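Jimville diary, June

Morning, before the heat

Third day in Jimville and I still don't believe in the Mavromatis fire. That is, I believe there was a fire. The county has the insurance ledger and somebody paid out 1,000 dollars on the warehouse. What I don't believe is the story everyone tells with it, that old Mavromatis burned his own place down to get at his partner, Noser, who was asleep in the back and never came out.

Shahla Dehghan met me at the library at opening time and had the clippings laid out already. She is firmly on the side of murder. Her case rests on a letter from Noser to his sister in which he says he is "uneasy in this arrangement." I've been uneasy in every business arrangement I ever had and no one set fire to me. I said so. She gave me the letter to read again, slowly, as if I'd missed a page.

What bothers me is the witness. The night man, Duleo, swore he saw Mavromatis at the side door with a lamp. He gave that statement 30 days after the fire, when he was out of work and the paper was paying for stories. His first statement, the one taken that same night, has no lamp in it and no Mavromatis either. Every book on the case quotes the second one. I'd like to know how many of the authors ever asked for the first.

Lunch was a cheese sandwich on the library steps. Too much mustard.

Afternoon

Walked through the neighborhoods for a while to clear my head. Hugo Rolland's pamphlet says you can "still feel the tragedy" on the streets of Jimville. I felt my left shoe.
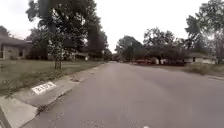
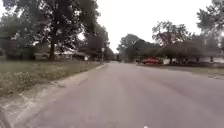
Evening, at the motel

Called Harish Mathur, who has read more coroner's reports than anyone I know. I read him the 2 pages on Noser over the phone. He says there is nothing in them that shows the man was dead before the fire and nothing that shows he wasn't. The doctor wrote "smoke, presumably" and signed it. Harish thinks the word "presumably" is carrying the whole inquest, and I agree with him.

Then there's the missing page. The inquest file is numbered to 98 and page 61 is gone. Rolland makes a great deal of this in his last chapter: powerful friends, a hand in the file drawer, and so on. Modupe Okoro at the county office told me pages go missing from those old files all the time, and that the clerk back then was known for numbering badly. A skipped number looks just like a stolen page if you want it to.

I did write down one thing in Shahla's favor. Mavromatis left the state before the inquest closed and didn't come back for his furniture. I can't explain the furniture.

Bouchra Fahmy is sending scans of the sister's replies, if she can find the box. Until then I'm leaving the cause column blank in my notes. Tomorrow the deed books, and different shoes.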